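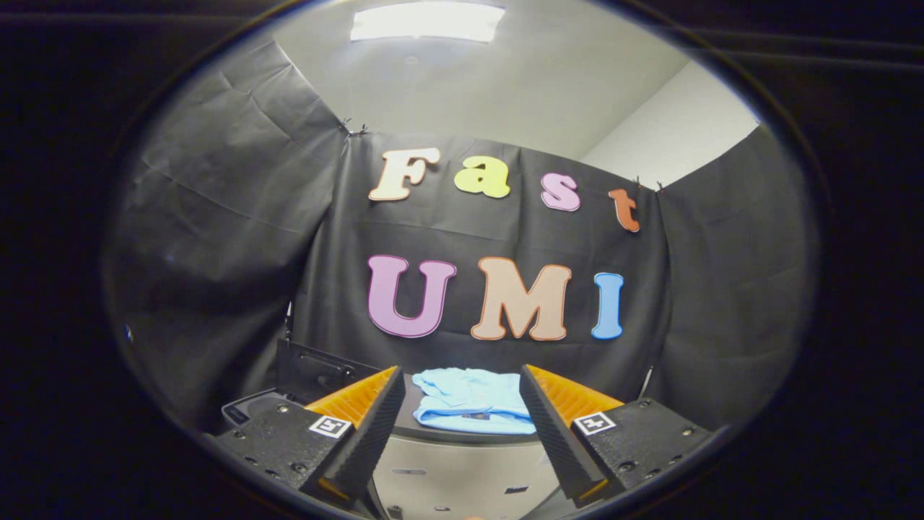
R. Lakatos

Service Clubs in Schools
Unit 4 notes: Recording and crediting service hours

Reading for this unit is chapter 6 in the course pack. Bring the blank log sheet to class.

1. What counts

A service hour is an hour of unpaid work done for someone outside the student's own family. Travel time is not counted. Training counts only if the school requires it before the work starts, for instance the food handling session before a kitchen shift. Fundraising is a gray area. Most schools credit the hours spent running a sale but not the hours spent baking for it at home. Decide this before the school year begins and put it in writing.

2. The log sheet

Each entry needs a date, a start time, an end time, the site, a short note on the work done and the initials of the adult in charge. Students tend to leave the end time blank and fill it in later from memory. Sheets with blank end times should go back to the student the same week. Round to the nearest quarter hour.

3. The Sulum district figures

We will use these in class, so have them in front of you. In one school year, 269 students in the Sulum district clubs logged 3397 hours. The minimum for a certificate was 12 hours. Work out the mean per student and compare it with the minimum. Then look at the spread in the table in the course pack. The mean is pulled up by a small group at the Asarik library site who went every week. Many students stopped soon after they reached the minimum.

Points to discuss:
Does a fixed minimum set the level at which students stop?
Should hours over the minimum be listed on the certificate?
How would you treat a student who joined in December?

4. Checking

It is not practical to check every entry. Pick 20 sheets at random each term and call the sites. Ask the site for its own sign-in record first, then compare it with the student's sheet. Small differences are normal. If a site keeps no record of its own, note that on the sheet and visit once during the term.

5. Software

Some schools have moved to Clister or a shared spreadsheet. Either one will do. Keep the paper sheets until certificates have been given out, as parents do ask to see them.

For next time

Write a one-page policy on what counts as service at a school you know. Include at least one case you would refuse and give the wording you would use to tell the student. Unit 5 covers transport and permission forms.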